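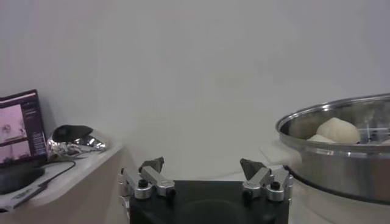

Black base, brushed aluminum brackets.

The Last Laundry on Hondel Street

The town of Greenberg once had seven laundromats. It has one now, the Amero Coin Laundry on Hondel Street, and it opens at 6 every morning whether or not anyone is waiting on the sidewalk. Usually someone is. The early customers are mostly people coming off the night shift at the bottling plant, and they like to have their clothes folded and in the car before the rest of the town gets up.

The building started out as a shoe store. The man who bought it after the store closed had never washed clothes for a living, but he had a brother who sold boilers, and the back room was large enough for one. He put in a row of top loaders down the left wall and dryers down the right. The long bench in the front window came from the shoe store and still has the brass plate with the name of the company that made it. The bench has been painted at least four times, most recently a dark green.

For a long while the place did well without much effort. Greenberg's older houses were built with small kitchens and damp cellars, and few had a spot for a washer. The apartment blocks near the river had no hookups at all. Families came once a week with pillowcases full of clothes, and children did their homework on the folding tables. A woman who grew up two streets over remembers being sent down with a roll of dimes and strict orders to stay until the spin was finished. She learned long division there.

Then the river apartments were sold and rebuilt with a laundry closet in every unit. Two of the other laundromats closed in the same year. The one by the rail depot became a tax office, and the one on the hill burned and was not replaced. The Amero stayed open mainly due to its lease, which had been signed for a long term at a low rent. The owners at the time have said they would have closed it if getting out had been cheaper.

The present owners are a married couple who bought the business in June, seven years ago. They took out the old top loaders and put in front loaders, which hold more and use less water. Water is the largest bill after rent. The couple also bought the service contract that came with the building, with a small outfit called Ilter that repairs commercial machines across three counties. Ilter sends one mechanic, always the same one, who keeps a coffee cup on the shelf over the boiler.

Most of what he fixes is simple. Door gaskets split. Coin slides jam when somebody tries a foreign coin. Drain pumps swallow bobby pins, guitar picks, and once a house key that its owner had already paid to replace. Bearings are the expensive job. When a bearing starts to go, the machine makes a low growl during the spin, and regular customers learn to hear it before the owners do. They put a sock over the coin slot so no one else will use that washer. 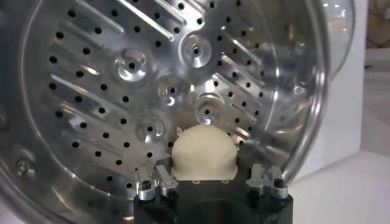 Does washing on hot every time get clothes cleaner?
For most everyday loads warm or cold water does the job, and hot is best saved for towels, sheets, and work clothes with grease on them.

The owners give that advice often, and it costs them a little, as a hot wash is priced higher. They would also like people to use less soap. Too much of it leaves a film on the clothes and makes the rinse run long. A handwritten card by the change machine says two spoonfuls is plenty. Few people follow it.

A wash on the smallest machine costs 15 quarters. The price went up last winter, and the owners put off the change for months, afraid of losing the retired customers who come in the middle of the day. They lost very few. One of those customers is 82 and has used the Amero since it opened. She owns a washer, a gift from her son, and keeps it covered with a tablecloth in the back hall. She says it is a perfectly good machine and that there is no one to talk to while it runs.

The busiest season starts after the first frost, when people bring in comforters too big to wash at home. The owners keep two large machines at the back for these and post a sign-up sheet on the wall. A comforter takes most of an hour to wash and longer to dry, and the line can get short-tempered.

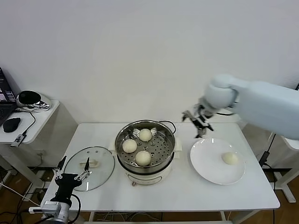

The sheet was meant to settle that, and it mostly has, though names still get crossed out now and then and written in again lower down. The couple decided early on to stay out of it. If two people both claim the same hour, they are left to work it out between themselves, and most of the time one of them goes across the street for lunch.

Drop-off service has brought in newer customers, many of them parents with small children. They leave a bag in the morning and pick it up folded after work. The wife does nearly all of the folding herself. She does fitted sheets last and shirts first, and she pairs socks on the green bench if the tables are full.

The lease comes up for renewal next year. The landlord has asked for more money, and the couple have asked for a new roof over the boiler room, where the rain gets in. They expect to meet somewhere in the middle. Meanwhile they have ordered two more dryers, to be set against the right-hand wall where the soda machine used to be.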